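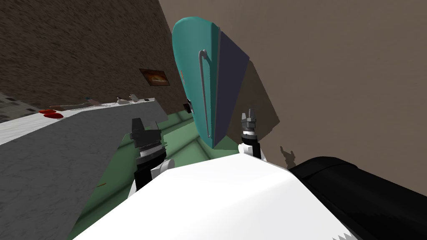
What is a share?

A company needs money to get started. It may have to rent a building, buy machines and pay the people who work there before it has sold anything at all. One way to get that money is to sell shares.

A share is a small part of a company. If you buy one, you own that part. People who own shares are called shareholders.

Let's make up a company and call it Vimulik. It makes fridges. Vimulik is divided into 1000 shares, all the same size. If Lela buys 80 of them, she owns 80 parts out of 1000. The rest belong to other people.

Owning shares does not mean Lela can walk into the factory and take a fridge home. The fridges belong to the company until they are sold. She owns part of the whole business, which is a different thing.

Why do people buy shares?

There are two main reasons.

The first is that the price of a share can change. Suppose Lela paid £5 for each share. If Vimulik does well, other people may want to own part of it too, and they may be ready to pay more. Lela could then sell her shares for more than she paid. If Vimulik does badly, the price may fall and she could lose money. Sometimes a company closes down and its shares are worth nothing.

The second is that some companies share out part of their profit. Profit is the money left over when all the bills have been paid. The part that goes to shareholders is called a dividend. Someone with a lot of shares gets more than someone with only a few. A company does not have to pay a dividend – it may keep the money to spend on new machines, or it may not have made a profit that year.

Who is in charge?

The shareholders own the company, but most of them do not run it. That job is done by a small group called the directors. They decide the big things, such as whether to open a second factory in Bovdale. Managers look after the work from day to day.

Many companies hold a meeting for shareholders once a year. Vimulik has its meeting in May. The directors explain how the year has gone, and the shareholders can ask questions and vote.

In most votes, one share counts as one vote. Lela has 80 votes. Her neighbour Mr Ong has 5 shares, so he has 5 votes. Shareholders who can't get to the meeting can usually vote by post or online, or ask another person to vote for them.

Words to remember

Share: a small part of a company that a person can own.
Shareholder: someone who owns one or more shares.
Profit: money left after a company has paid its costs.
Dividend: money a company pays to its shareholders.
Director: a person chosen to help run a company.

Written by Fitriani Wibisono
Last updated 2021-04-04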